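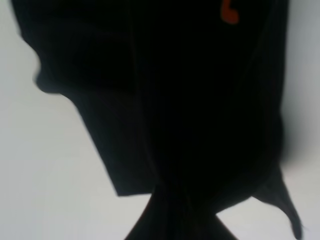
The woman who runs the laundry room at Grodurow does not believe in the wonder fold. She has been shown a good many. There was the Caldeira roll, which came with a leaflet, and the Clorville square, which came with a plastic board and a price of £299.

"They always show it with a tea towel," she says. "Show me with something black and floppy, where you can't tell the front from the back."

Dark clothes are her main complaint. Grodurow takes in 3,000 pieces a month, workwear mostly, and she reckons black tops eat up more of the morning than anything else. Seams vanish. A sleeve gets tucked under and stays there until the customer finds it.

I asked whether a pale table helped, as the people at Nukex claim in their brochure.

"A bit. You can see the outline. You can't see what's going on in the middle, and that's where it goes wrong."
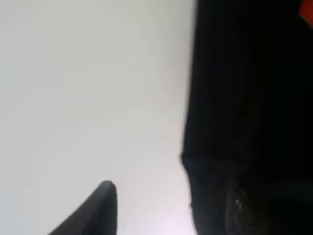 Her own method is dull, she admits. Find the hem, find the shoulders, pull it straight, fold it in three. She gives new starters 40 black T-shirts on their first morning and says nothing about speed. Most of them try a trick from a video by the second pile.

"And does it work?"

"It works for the person in the video."

I had come with a folding trick of my own, and tried it. She watched me do it twice, then undid both shirts and did them again. Was hers any neater? I couldn't see much in it, and said so.

"Put them on a shelf for a week," she said. "Then come and tell me."

The Clorville board is still in the cupboard – she uses it to keep the door shut.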